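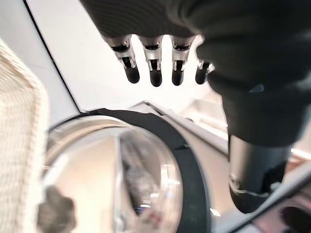 Fig. 4.1 A front loader with a clear round door, viewed from above.

Chapter 4: Getting the Load In

I put off writing this chapter because I thought everybody knew how to fill a washer. Then I taught my first evening class at Oyelaran and watched a roomful of grown adults (lovely people!) stuff shirts in like they were packing a cannon. So let's start with the basket.

Set it close to the machine and tip it toward you a bit, so you can see what you've got before anything goes in. Mine always has darks and whites in one heap - I'm no saint - and this is the moment to pull them apart. 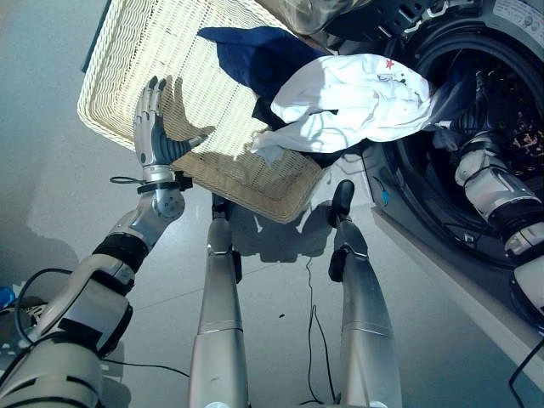
Whites with any printing on them I turn inside out, and navy goes with black. Small things go in first, and then the bigger pieces get dropped in one at a time, shaken out. Run a finger around the rubber seal before you shut the door, as baby socks love it in there.

We'll get to spin speeds in Chapter 5, but for now remember just two numbers, 800 for everyday cottons and 500 for anything you'd be sad to lose.

Comments

Asabe Obi
I had a sock in that seal since January!! Thank you.

Ebuka Osagie
Does the inside out rule go for jeans too?

Tobiloba Nwankwo
@Ebuka yes, see page 66.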